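Storing and handling oils, greases and fuel in the home workshop

Last updated 14 August 2019

Most of the trouble people have with oil in a small workshop comes from the way it is kept and poured. A good product left open on a damp floor will do a poor job in a mower or a small engine. The tips below apply to an ordinary garage or shed with a bench, a few machines and a shelf of half-used containers.

Keeping containers

Keep oil in the container it came in. The label tells you the grade and the batch, and the cap is made to fit. If you have to decant, use a clean, dry bottle with a screw top and write the grade on the side of the bottle, not on the lid. Lids get swapped.

Never use drinks bottles, even for a day. Jitendra Chaudhary, who ran the repair bench at Mellovcombe for many years, threw out any drinks bottle he found on the shelf without opening it.

Stand containers on a shelf or a piece of board. A concrete floor sweats when the weather changes, and tins rust from the bottom, where you won't see it. Larger drums kept outdoors should lie on their side with both bungs level and below the oil. If a drum has to stand upright, prop one edge up so that rainwater runs away from the bungs.

Use the oldest first. Write the month of opening on each container with a paint pen. Felt marker comes off as soon as an oily hand touches it.

Cold weather

Thick oils pour slowly in January. Bring the container indoors the evening before you need it and leave it in the kitchen or hall, well away from the cooker or any heater. Do not stand it in hot water with the cap loose, and do not use a blowlamp or hot air gun on it.

Petrol stays outside the house whatever the weather.

If an oil has gone cloudy, leave a little in a glass jar at room temperature overnight. Cloudiness that clears was probably the cold. Cloudiness that stays is probably water, and the oil should not go in a machine.

Pouring without spilling

Hold a rectangular can with the spout at the top, so the oil has further to fall before it reaches the opening. Air can then get in as the oil goes out, and it won't gulp. It feels wrong the first time but works with any can that has its spout to one side.

Wipe round the filler hole before you take the plug out. Grit on the casing goes straight in otherwise.

Keep one funnel for engine oil and another for hydraulic or gear oil. Hang them in a plastic bag, narrow end down, with a bit of rag underneath. A funnel left on the bench fills up with sawdust and filings.

Put in a little less than you think you need, wait a few minutes and check the level. Adding more is easy. Getting the extra out of a small gearbox usually means undoing something.

Grease

Wipe the nipple before you fit the gun and wipe it again afterwards. Two or three strokes are enough for most small bearings. Stop if you see the seal start to bulge.

Do not mix greases unless you know they are compatible. Some thickeners react with each other and the mixture goes runny. Colour is no guide at all. If you are changing from one type to another, clean out the old grease first, or pump the new one through until it comes out clean, if the housing allows for that.

Store the grease gun flat in a tray. Hung up by the nozzle, it drips. Let the spring pressure off if it won't be used for a while, or the oil will slowly separate from the grease. A tub of grease with a little oil on the surface can be stirred and used. If there is a deep layer, throw it away.

Checking a small machine before use

Stand it on level ground before reading a dipstick or sight glass. Pull the dipstick, wipe it, put it back fully and read it the second time. Look at the joints and the underside for fresh oil, and put a sheet of clean cardboard underneath overnight if you suspect a leak. The position of the mark in the morning tells you where to start looking.

Write down what you did. A school exercise book on a nail is enough. Put the date, the machine, the product and how much went in. Shalini Tomar has kept hers in pencil, as biro will not write on an oily page. 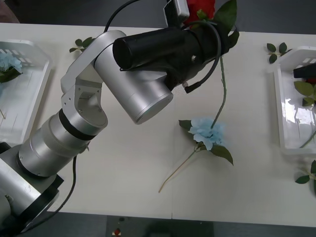 Robot arm with a red rose in its gripper, over a white tabletop.

Cleaning up spills

Cover a fresh spill with cat litter, sawdust or dry sand and tread it in. Leave it for an hour, sweep up and repeat with clean material. Washing-up liquid and a stiff brush will shift most of what remains. Do not hose it into a drain.

Old stains on concrete need a paste of washing powder and hot water, left overnight under a damp cloth and scrubbed in the morning. They may need doing twice, and a very old stain will only get paler.

Oily rags should be opened out and dried flat outdoors, or kept in a metal tin with a tight lid. Rags soaked in linseed oil are the worst risk and can catch fire on their own if left in a heap. Soak those in water before you put them out.

Getting oil off hands and clothes

Rub a spoonful of cooking oil and sugar over dry hands, then wash with soap. It is cheaper than the tubs of hand cleaner and kinder to the skin. Barrier cream put on beforehand helps more than either.

For clothes, work washing-up liquid into the mark while it is dry, leave it for half an hour and wash as usual. Check the mark has gone before you tumble dry, as heat sets it.

Getting rid of old oil

Collect it in a strong container with a good cap and take it to the council tip, where there is normally a tank for engine oil. Keep it separate from antifreeze, brake fluid, paint thinner and petrol. Mixed oil may be refused. Drain old filters upside down over the pan for a day and ask at the gate where they go.

Empty plastic oil bottles should not go in the household recycling unless your council says they can.

Tips sent in by Nisha Dixit and Kiran Chaturvedi have been added to the sections on grease and pouring.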